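Pokex 2 FAQ

Last updated 08/07/2021

What is Pokex?

Pokex is a small scripting language with a built-in editor. You write rules, and the runtime keeps the results up to date when the data changes. It runs on Windows, macOS and Linux.

What changed in version 2?

The parser was rewritten and the old macro system was removed. Error messages now give the line and the rule name. Saved projects are plain text files, so they can go into version control. The tracker had 119 open issues before the rewrite and 52 are still open. Most of those are about the editor.

Will my version 1 programs still run?

Usually. Open the project and choose Convert from the File menu. The converter writes a new copy and leaves your original alone. Programs that use macros have to be edited by hand. Yiğit Sezer wrote a migration guide with before and after code for each macro, and it is in the docs folder of the download.

Can I use Pokex at work?

Yes. It is released under the MIT License. You can use it in commercial products as long as you keep the license text with it.

How do I import a CSV file?

Drag the file onto the editor window, or use the load command with a path. The first row is read as column names. If your file has no header row, add "noheader" after the path. Files must be saved as UTF-8. Semicolon-separated files work too, but you have to set the separator yourself.

Is there a size limit?

The editor preview shows the first 1,000 rows of any table. The runtime itself has no fixed limit, but everything is kept in memory, so a very large table will slow down or fail on a small machine.

Does it work offline?

Yes. The only part that needs a connection is the package manager, which is called Fondon. Packages you have already installed stay on disk. To turn off the update check, set "updates" to "off" in the settings file.

Why does the editor open to a blank window on Linux?

This is usually a graphics driver problem. Start Pokex with the --software-render flag. If that fixes it, add your driver version to the existing issue and don't open a new one. 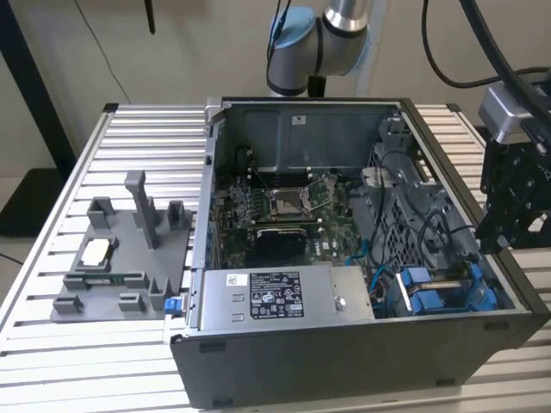

Open Dell tower chassis next to a gray 3D-printed fixture plate.

Can I run it without the editor?

Yes. Use the pokex-run command with the project path. Output goes to standard output and errors go to standard error. The exit code is 0 if all rules loaded.

How do I report a bug?

Open an issue and include your version number, your operating system and the smallest program that shows the problem. Lakmal Sivakumar and Ionuț Surdu sort new issues every week. Security problems should go to the private address in the README.

Do you accept code contributions?

Yes. Read CONTRIBUTING first and run the test suite before you send a pull request. For changes to the language itself, open a discussion before writing code. Darius Ene reviews parser changes.

When is the next release?

There is no fixed date. Work on the debugger started in March and it will ship when it passes the tests on all supported systems.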